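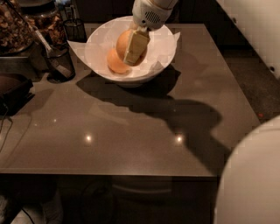 Two round orange fruits in a white bowl on the counter

Buying out my lease or trading it in? Dealer is giving me two different numbers
Posted by kitchentable_Marcy, 21 May 2018
Auto Loans & Leasing > Leases

Hi everyone! I've read this board for ages and never posted, so please be patient with me if this belongs in another section. My lease on a small SUV runs out in July and I have to make up my mind about it pretty soon. I love the car. It fits my mother's walker in the back without folding the seats, the heater is wonderful, and I'm well under my miles. So my first thought was to just buy it and be done.

Then I went over to the dealership in Pluvdale where I got it, and the young man there (very nice, gave my mother a coffee) wrote down a buyout amount that is $1,085 higher than what is printed as the residual in my lease contract. I asked him why and he said "that's fees and such." When I called the leasing company, Platik, the lady read me the same residual that's in my contract and said there would be a purchase option fee on top, plus sales tax. She didn't mention anything else. She did say I could buy it straight from them, but the dealership told me everything has to go through their office.

So who's right? And if I do need a loan for it, do I have to take the one the dealer offers? Their payment was $164 a month, which sounded fine until I got home and noticed I hadn't written down how many months. My credit is decent, I think. I had a late payment on a store card a couple of years back when I was moving, and otherwise it's all been on time.

My brother-in-law says forget the whole thing and trade it in on something newer, but he says that about everything he owns.

Thank you in advance, and sorry this got so long!

Diarmuid Fitzgerald
Hello Marcy, and welcome. Don't worry about the length, I'd much sooner have too much to go on than too little, and you've given us nearly everything.

I worked in the finance office of a dealership for a good many years (retired now, and sleeping better) and what you ran into is very common. Your contract has a section, usually on the front page or the one right behind it, called something like "Purchase Option at End of Lease Term." It gives the residual and the purchase option fee, and it should tell you who you can buy from. Read that before you talk to anybody again. Some leasing companies do make you go through a dealer, and some will sell to you directly by mail, and it also depends on your state. If Platik told you on the phone that you can buy from them, call back and ask them to send you a payoff letter. Get it in writing, with the date it's good through.

Then ask the dealer for an itemized sheet. "Fees and such" could be tax, title and registration, all perfectly proper, or it could be a documentation fee, an inspection, or a service plan somebody dropped in there hoping you wouldn't ask. You're allowed to say no to the service plan. You may have to pay the doc fee if they handle the paperwork.

On the loan, no, you don't have to take theirs. Go to your bank or a credit union and ask for a lease buyout loan, using those words, as not every lender does them and some charge a little more than on a regular used car loan. I'd get 3 quotes and do them all within a week or so, that way the credit checks generally get lumped together for scoring. One late store card payment from a couple of years ago shouldn't sink you. And do find out how many months that payment was for! A low payment stretched out long enough can cost you an awful lot on a car you already like.

Before you sign anything, look up what the car sells for locally with your mileage. If it's worth more than the residual, buying makes good sense, and if it's worth a lot less, your brother-in-law may get to be right this once. Let us know what the letter says.

tbone_in_the_driveway
just buy it. you know how its been treated. dealer fees are a racket

Lorna from Iklow
I did this last year with a lease through Chuang and got up to $200 knocked off just by asking what each line was for, though I think it depends who you get that day. Mine was a "processing" line on top of the doc fee. The only thing I'd add to what Diarmuid said is to check whether your lease has a disposition fee. That's what they charge when you turn the car in, and on mine it went away when I bought it, so count that in when you compare the two. Also call your insurance people once the title is in your name, mine still had the leasing company listed months later. Good luck to you and your mom!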